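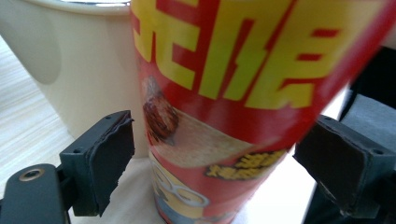 Fositz Rovers Supporters' Club – Ground and Heritage Section

Declan Mac Giolla has watched games from the old east stand at Gredov Park since he was 5, and he will be there when the club starts replacing it in January. He spoke to us in the clubhouse after the last ground meeting.

The plan is to keep the stand's outer wall and build new seating behind it. "People heard 'renovation' and thought we were moving," Mac Giolla said. "We're staying where we are. The pitch doesn't move an inch."

The new section will have 222 covered seats, up from 157. Mac Giolla would have liked a standing area as well, and he asked for one at two meetings. The builder, Nundavis, said the roof supports left no space for it. "I still think they could have found room at the Hao Street end," he said. "But the drawings are signed now, so that's that."

More than 100 members have asked to buy one of the old wooden seats. Each one will be unbolted and tagged with its row and number before the demolition crew comes in. Mac Giolla has put his name down for row F, next to the stairs, where he sat with his father. He doesn't know yet where it will go. "The garage, probably. My wife has seen the condition of it."

Home games will go on during the work, with east stand season ticket holders moved to the terrace behind the south goal. There is no roof there. Mac Giolla said he had stood in worse – he mentioned a cup game in sleet that ended 0-0 – and that he would bring a hat.

The turnstiles on Hao Street will be closed until the stand opens. Members should use the parking lot gate.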